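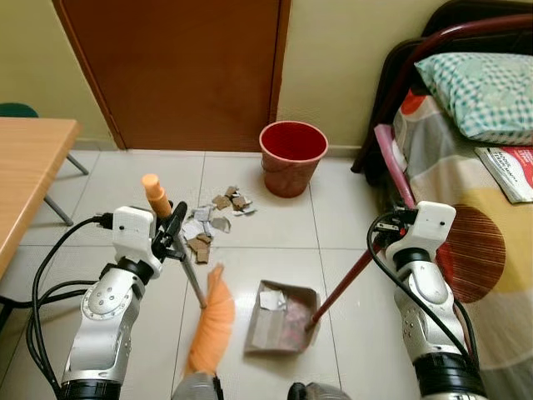 Torn card and paper on the bedroom tiles, red bin at the ready.

Home Features Interviews Rooms Letters Search

I'd been asked to take my shoes off at the door, and I'm glad I did, because the floors in this house are shiny enough to make you feel guilty. My hostess cleans for a living - she looks after holiday lets all over Hercombe and has a couple of regulars out towards Pranen - and she'd agreed to talk to me about what she calls "the packaging problem" on condition that I didn't put her name in and didn't get in the way of the kettle.

The packaging problem is cardboard. Boxes come in, furniture comes out of them, and then somebody has to deal with what's left.

"People think it's the big bits," she told me, once we'd got the tea sorted. "The big bits are nothing. You fold them, you stand on them, you put them by the back door. It's all the little torn bits! And that grey paper they stuff in the corners. You pick up a handful and three bits fall out of it."

She's been doing this long enough to have views on most rooms, and bedrooms are the ones she feels strongly about. Flat-pack tends to get opened in the bedroom, she says, where there's a bed to work round and never enough floor. The one with the yellow walls has large glossy tiles in a pale cream, and I said I thought they must be a pain to look after. She gave me a bit of a look.

"I'd take tiles over carpet every single day. With carpet the crumbs of card go down in and you're there on your knees. On a tile they just sit there. You can see every one, mind you. You can see things on a pale tile that you'd never know about otherwise, which my sister can't stand, but I like to know."

And the grout?

"Oh, the grout's fine. The broom bumps over it a bit. It's corners I don't like. Along the skirting, and behind a door. I always shut the door first, before I even start, and do that bit properly. Then it stays shut till I've finished or there's a draught and off it all goes."

I confessed that I have always swept with the door wide open and one foot holding it. She was kind about this.

We got on to brooms. I had expected this part to be quick, and it went on for most of an hour (my recording has a whole stretch that is just the two of us talking about handles). She likes a light one with a thin metal handle and soft-ish bristles, and she likes the bristles to be a loud colour. Orange is good. On a cream floor you can see where you've got to, she says, and you can find the thing again when you've left it leaning in someone's hallway.

"I had a posh wooden one from Desjardins, my daughter bought it me for Christmas. Beautiful. It lives in the porch. I can't use it indoors, it's like sweeping with a tree."

The long-handled dustpan is her great conversion. For years she used the ordinary little sort and spent half her working life bent double, and she held out against the tall kind on the grounds that they looked like something from a cinema foyer. Then her back went one October and she was told to stop stooping.

"So I got one, I was that fed up, and I thought I'd hate it. I've not gone back. You've the pan in one hand and the broom in the other and you just sort of walk it along. It did take me a week to get the hang of holding it flat. You tip the handle too far and the front lifts and everything goes under."

Pink handle? I asked, because I'd been looking at the one with the pink at the top and the dark red further down.

"I don't mind what colour it is. I mind whether it stands up on its own."

Her method, for anyone with a delivery coming, goes like this. She picks up the largest pieces by hand and flattens them. Then she sweeps from the walls inwards, in short strokes, and makes one heap in the middle of the room. She doesn't chase single scraps. The bin comes to the room, and it goes near the wall where she won't kick it - a plain plastic one with a wide rim, nothing with a lid.

"A lid's no use to you when both your hands are full. And start with it empty! People bring you a bin that's already half full of tissues and then wonder why there's card all round it."

I wondered aloud whether you could simply hoover the lot. She has a Bravodus upright that she's very fond of, and she won't let it near cardboard. She tried it twice.

"Two times it's blocked on me, same place, just where the hose bends. I was there with a knitting needle. So no. Sweep first, and then if you want to go round with the hoover for the dust, lovely, do that."

What about the paper, does it all go in the recycling? Most of it, she said. She keeps the cleaner brown card back for a friend's allotment, where it gets laid down under the compost, and she's got a stack in the garage that her husband has started measuring. She worked out once that she'd handled almost 4000 boxes since she began with the lets. I asked how on earth she'd got to that number and she said she had a wet afternoon and some old diaries, and to write it down before she changed her mind.

I had one more question on my list, the one I always ask, about the job she puts off. I was expecting ovens.

"Wardrobe tops," she said straight away. "I do everyone else's. I haven't been up on mine since we painted."

Then she asked if I wanted the rest of the flapjack to take home, and went to find some foil.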